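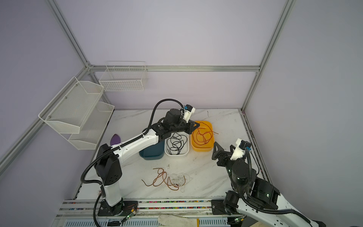

Eleni Ristić
Sat 18 June

Today I am sorting cables. I have been meaning to sort cables for as long as I've owned cables. A thread, for company.

1/ The rule going in: three tubs, and every cable has to end up in one of them. Teal, white, orange. I bought the tubs at Fevwood because they were stackable, and then found I like them better in a row, so I've paid for a feature I will never use.

2/ My system is as follows. Teal is for things that carry power. White is for things that carry data. Orange is for everything I can't identify but am scared to throw out.

3/ You can guess which one I expect to fill.

4/ People keep telling me to label first and sort second. My friend Jurić labels everything. He once labeled the drawer his label maker lives in. I went to his place in September and found an adapter in under a minute, and I've been mad about it ever since.

5/ I do own a label maker. It needs a charging cable. It's in the pile.

6/ For anyone starting one of these: do it on a plain, hard surface. I tried it on carpet last time and was still stepping on tiny screws at the end of summer. A marble-pattern top is good for dark wires and terrible for white ones, which lie down along the veins and pretend to be geology.

7/ White wire is sneaky in general. Thin, goes everywhere, ties itself to things it has never met. Brown and copper-colored cable has more personality. It curls up, and if you straighten it, it curls up again while looking at you.

8/ Somebody asked if I'm doing the over-under coil. I am doing the over-under coil. I learned it off a video that was 50 minutes long, of which the useful part was a guy's left thumb. Your thumb turns the wire a little on every second loop so it doesn't fight you. There. I've saved you most of an afternoon.

9/ What goes on the wall:
The slanted wire basket, upper tier: things I need daily.
The one under it: things I believe I need daily.
The grid basket on the back wall: tape, ties, and the good scissors, once I locate the good scissors.

10/ I'm a big fan of mesh baskets on walls. You can see into them from across the room, so they shame you. A closed box has never shamed anyone. I had a closed box from Volatdale that I moved through three apartments without opening. It weighed as much as a dog.

11/ I opened it this morning, by the way. Phone chargers for phones I remember fondly. A receipt. An instruction booklet in every language except the one I read.

12/ Update on the orange tub. I put one brown cable in it and it is already trying to leave over the side. I respect it.

13/ Now, knots. Do not pull. I know you want to pull. Pulling is how a loose tangle becomes a permanent object. Find one end, any end, and push it back the way it came. Shake the lump a little. Put on some music with no drama in it.

14/ I pulled. It's a permanent object.

15/ Lunch break. Ate a sandwich standing over the pile like a landlord.

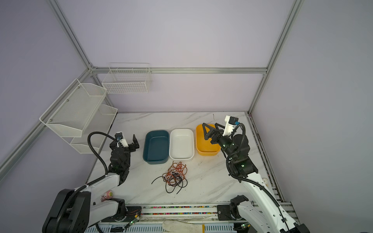
16/ From the replies: do you toss a cable if you don't know what it's for?
Give it a season. Put the mystery ones in one tub, and if you haven't gone looking for any of them by the time the season changes, take the lot to an electronics recycling drop-off. Don't put them in the household trash, and don't give them to a friend who "likes projects."

17/ I'm the friend who likes projects. That's how this started.

18/ A confession about order of operations. Three times today I have emptied all the tubs back out to "start clean." It feels like progress and looks like the opposite. If you catch yourself doing this, sit down and drink some water.

19/ Things I've decided are trash, officially:
Any wire shorter than my hand.
Anything with tape on it that I don't remember taping.
The bare scrap I have been calling "useful" since I moved in.

20/ The last one hurt. I had plans for it. The plans were also short.

21/ Cost so far, for those who love numbers. Tubs, baskets, and a pack of 400 hook-and-loop ties, which was cheaper than the pack of 50, and I refuse to look into why. I will be leaving the other 587 dollars of organizing stuff in my Fliltis cart where it belongs. It includes a drawer divider for a drawer I don't have.

22/ Four hundred ties is a lot of ties. If you're coming to my birthday, you know what you're getting.

23/ A tip that works for me: tie first, decide later. Once a cable is coiled and tied, it becomes a thing you can pick up and think about. Loose, it's weather.

24/ Second tip. Split your pile by thickness before you split it by purpose. Thick black stuff comes out easiest because it doesn't want to be in there either. Then the copper-colored. Leave the thin white for last, when your standards have dropped.

25/ Jurić has seen this thread and has texted me the word "labels" with no other words around it.

26/ I have replied with a picture of my label maker, which is at zero percent.

27/ My phone says this thread has been looked at 1134 times. I'd like to thank every one of you for not sorting your own cables in solidarity with me.

28/ To the person asking where the tubs go when they're full: same place, back of the table, in the row. If I put them in a closet, we'll be doing this again with the Volatdale box and a different dog.

29/ Found one end of the permanent object. It's the black one. Following it back now. No pulling.

30/ It goes through itself twice. I'm going to need more music.

31/ More tomorrow. If anyone has a spare charger for a label maker, older model, small round plug, I'm good for up to two dozen hook-and-loop ties in trade.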